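Romusard: a small dataset of school safety and abduction news

README, last touched May 11, 2026

Hi! I put this together over a couple of winters of reading local news about schools being attacked, closed or guarded, and I kept losing track of which report said what. So I started a spreadsheet, the spreadsheet grew, and now it's a folder with a name. Romusard doesn't stand for anything, sorry.

What's in it

There are 284 news reports in the current version, all in English, covering 30 separate incidents. Each row in reports.csv is one published story: the outlet type, the date it ran, the region, the number of students reported missing, the number reported returned, and who the number came from (a parent, a police spokesperson, a school principal and so on). I don't redistribute the articles themselves. You get my notes and a link, and if the link is dead you'll find a "gone" in the last column.

The second file, incidents.csv, groups those rows. This is the one most people want, I think. It has the lowest and highest figure ever reported for each incident, and the gap between them is sometimes enormous – one school went through nine different totals before anybody settled on a list of names.

How I picked the stories

I searched regional papers and radio sites, mostly by hand, using the terms in queries.txt. If a story only repeated a wire report word for word, I kept the earliest copy and dropped the rest. Opinion pieces are out. Interviews with students who got away are in, but I coded only the dates and figures from those, and left out anything that could point to a particular child. Please don't try to put it back in!

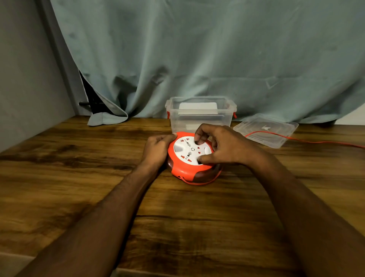

The coding was done by me first and then by Shengli Tian, who worked through the whole thing a second time without seeing my columns. We disagreed on 18 rows. Most of those were about whether "students" included the teachers who were taken along with them, and we went back to the original wording each time. Where the wording didn't settle it, the row says "unclear" in the scope column. I'd much rather have an honest "unclear" than a tidy guess, so you'll run into that word quite a bit.

Things to watch out for

The dates are publication dates. A report that ran on a Saturday may be describing something from the middle of the week, and I only filled in event_date when the story gave it.

Bigger schools got more coverage, day schools got very little, and anything that happened far from a city might be missing altogether. So don't count the rows and call it a trend, please. I've seen a chart made that way from an older version and it made me wince.

Place names are spelled the way the outlet spelled them. There's a lookup in places.csv that pulls the variants together, but it's patchy.

Versions

The first public copy was called Etbridge and had different column names. If your script is looking for "kidnapped_n", you have that one, and you should switch. The old files are still in the archive folder, but I'm not fixing them.

The next update is planned for June. It should add the follow-up stories on school reopenings that I've been collecting under the working title Owino, plus a cleaner places.csv.

Using it

Free for research, teaching and reporting. Credit "Romusard dataset" and say which version you used. If you find a wrong number, open an issue with the report_id and a link to the story, and I'll get to it as soon as I can (evenings, usually).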